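The Grilton Standard, Section 7 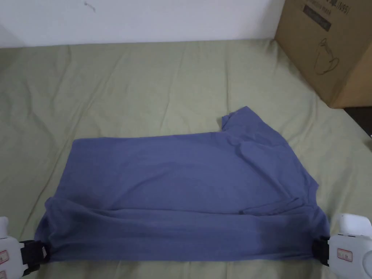
Section 7 of the Grilton Standard governed the handling of garments in private rooms. It ran to 80 clauses, and Dayana Guzmán had written most of them. The clause before her that November morning was 7.5, which stated that a hem shall be held at both corners before any fold is begun.

The Laizer office had asked that it be removed. Their letter noted that a skilled operator could fold a shirt from one corner and save time. Sutrisno Krishnan had brought the letter down himself and stood while she read it.

"They have 400 trials," he said. "The results are in order."

"On what surface?"

He turned to the annex. "A table."

"Section 7 does not mention tables."

It was true. The section had been drafted after the Nallitz hearings, when families were asked where they folded their clothes, and most had answered that they used the bed. A bedsheet moves. It wrinkles under the cloth and may be picked up with it. Dayana had attended each hearing and had kept the notes.

"The Board will ask for a reason in writing," Sutrisno said.

She took a form from the tray and wrote that the clause was retained. Under Grounds, she wrote that the shirt was not the only thing on the bed. She considered this, struck it out, and wrote that the test surface did not match the surface named in the scope.

Sutrisno countersigned it.

"My mother folded from one corner," he said, returning the pen.

"Did she work to a standard?"

"She believed so."

Dayana filed the form and opened the folder for 7.6, which concerned sleeves.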